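Learning Zone > Science and Machines > How Robots Learn > A Day at the Robot Workshop

A Day at the Robot Workshop

Last November, the robot workshop at Purngate opened its doors to visitors. Children from schools nearby came to see how robots are taught to pick things up. If you missed it, you can read about the day on this page.

What is the workshop for?

Most robots in factories do one job over and over. A robot might lift the same box from the same spot all day long. The box never moves out of place, so the robot never has to look for it.

A home is different. Cups get left on the bench, on the table and on the floor. Some are tall and some are short. Some are standing up and some have fallen over. A robot that helps in a home has to cope with all of that.

The people at Purngate are working on this problem. Their project is called Gremau. Its aim is to teach a robot to tidy a table.

How do you teach a robot?

You could try to write down every single step. Move left. Move down. Close the fingers. Lift. But those steps would only work for one cup in one place. Move the cup a little and the robot would grab the air.

There is another way, and it is a bit like how you learned to tie your shoelaces. Somebody showed you, and you watched, and then you had a go.

At Purngate, a person holds a tool called a gripper. It has two fingers that open and close. The person uses it to pick things up and put them down, and a camera on the tool records everything. Later, a computer studies the recordings. It looks for what the fingers did when they came close to each object. One recording of one job is called a demonstration.

One demonstration is not enough. The visitors were told that the team likes to have at least 50 before the computer starts to learn a new job. More is better.

What happened on the day?

Visitors were split into groups of 17. Each group began in the talk room, where a guide explained the safety rules. There were 3 rules:

Keep behind the yellow line when a robot arm is switched on.
Keep long hair tied back.
Ask before you touch.

After that, the groups went to the practice tables. Each table is set up to look like a different kind of room. One might look like a kitchen and another like an office. The cloths are changed often and so are the things on top. If a robot only ever saw plain white tables, it might get muddled the first time it saw one with a pattern on it.

Patterns are harder than you might think. You know that a picture of a biscuit on a tablecloth is flat and can't be picked up. A computer doesn't know that at first. It has to learn which things are printed on the cloth and which things are sitting on it.

See-through cups are hard too. When you look at one, you see the colours of whatever is behind it. Your brain works out that there is a cup there from the edges and the shiny spots. A computer has to learn to look for those same clues. Shiny things cause trouble in another way – they reflect the light, and the bright patches move when the camera moves.
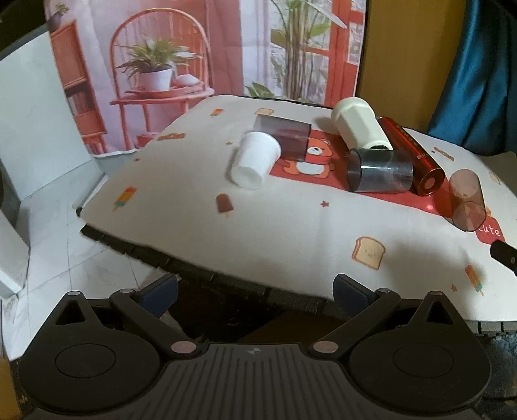 Then there is the question of which way up things are. A cup that is standing can be held around the middle from almost any side. A cup on its side can roll. The fingers have to come down on both sides of it and close gently. If one finger touches first, the cup may roll away and the person has to start again.

Visitors aged eight and over could try a gripper for themselves. Many found it slower than using their own hands. Your hand can feel when something is slipping, and you squeeze harder without thinking about it. With a gripper you have to rely mostly on your eyes.

The last stop was the robot arm, named Zeman. Zeman has learned from demonstrations made at the workshop. It set out to move 21 cups, one at a time, from a table to a tray. It dropped two of them and moved the rest. The guide said that drops are useful, as they show the team which demonstrations to record next.

Words to know

Gripper: the part of a robot or tool that holds things.
Demonstration: a recording of a person doing a job, made so a computer can learn from it.
Transparent: see-through.
Reflect: to bounce light back.

Try it at home

You will need a pair of kitchen tongs, a few plastic cups and a patterned towel.

Spread the towel on a table and lay the cups on their sides. Use the tongs to pick up each cup and stand it upright. Now close one eye and try again. Is it harder? With one eye closed it is more difficult to judge how far away things are. Many robots have the same trouble if they have only one camera.

Ask a friend to watch you and write down each thing you do. See how long the list is for just one cup.

More in How Robots Learn
How Does a Robot See?
Why Robots Find Stairs Difficult
Nillum, the Robot That Sorts Buttons
Make a Paper Gripper
What Is a Sensor?

Page last updated 2 May 2020 | Contact us | Copyright | Back to top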